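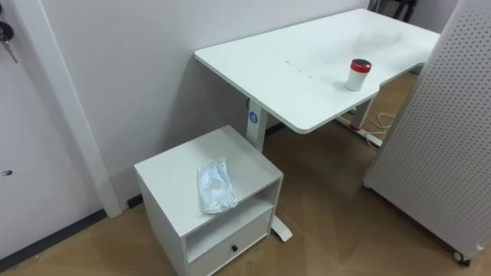
Chapter 6

Desks, Drawers and the Space Between: Furniture for Small Working Rooms

In this chapter you will learn to
measure a working position before choosing a desk
tell fixed, crank and electric height-adjustable frames apart
judge how much storage a desk needs, and where it should stand
plan a route for cables
read the marks that use leaves on a white surface

Key words: worktop, column, foot, crossbar, cubby, clearance, matte finish, travel

6.1 Starting with the person

Pull out a chair, sit down and let your arms hang. Now bend your elbows until your forearms are level with the floor. The distance from the floor to the underside of your elbow is the most useful measurement in this whole book, and it takes less than a minute to find! Everything else in the chapter grows out of it: the height of the worktop, the room left for your knees, even the size of the cabinet that can be pushed in beside you.

For most of the last century a desk came in one height and people made do. Short workers put a box under their feet, tall ones raised the legs on blocks. The height-adjustable desk changed that, and it did so with a wonderfully simple idea - a leg made of tubes that slide inside one another. Two such columns, a long foot under each and a worktop across them will give you a desk that can be used sitting or standing.

When students at the Fenau furniture workshop fitted out their study rooms in January, they began with elbows too. They wrote every measurement on a strip of paper taped to the wall, and the strip soon told them that no single fixed desk would suit them all. We shall come back to their rooms several times, as they tried things that went well and things that didn't, and both are good to learn from.

6.2 The desk and its neighbour

A desk seldom works alone. Pens, chargers, notebooks and half-read letters all need somewhere to go, and if they have nowhere else they will go on the worktop. A small cabinet is often enough. The kind sold for bedrooms is well worth a look: a flat top, an open cubby for things you reach for all day and a single drawer for things you don't want to look at.

In the opening photograph a cabinet of this sort stands on the floor near a white desk, with its cubby empty and a round black knob on the drawer. Look at where the foot of the desk's left leg comes out from beneath it. The feet of a standing desk are long, and they have to be, or the desk would rock when raised. Any cabinet placed near a column has to share the floor with one of them. A cabinet with a solid base may refuse to sit flat there, while one with a gap underneath can slide over the foot quite happily.

Now look at the worktop. It holds just one thing, a white canister with a red lid, and the matte surface shows small grey smudges towards the front and a shallow scuffed patch near the right end of the far edge. White furniture keeps a diary of this kind. Some marks will lift with a damp cloth and some are wear in the finish, and section 6.5 shows you how to test which is which without making matters worse.

Follow the thin white cable on the floor as well. A cable for a moving desk needs slack for the full travel of the columns, but slack left on the floor gets caught by feet and chair wheels. Clips, trays and sleeves all have their place, and fitting them is a very satisfying half hour.

6.3 Before you read on: a floor plan in tape

You will need a tape measure, masking tape and a free stretch of floor.

1. Mark out a worktop 800 mm deep and as wide as your room allows.
2. Mark the two feet, each 50 mm in from the ends.
3. Put down a square for the cabinet. Can you open the drawer fully and still sit down?
4. Move the square to the other side and try again.

Draw both plans in your notebook and keep them. You will need them in section 6.4, where we add the chair.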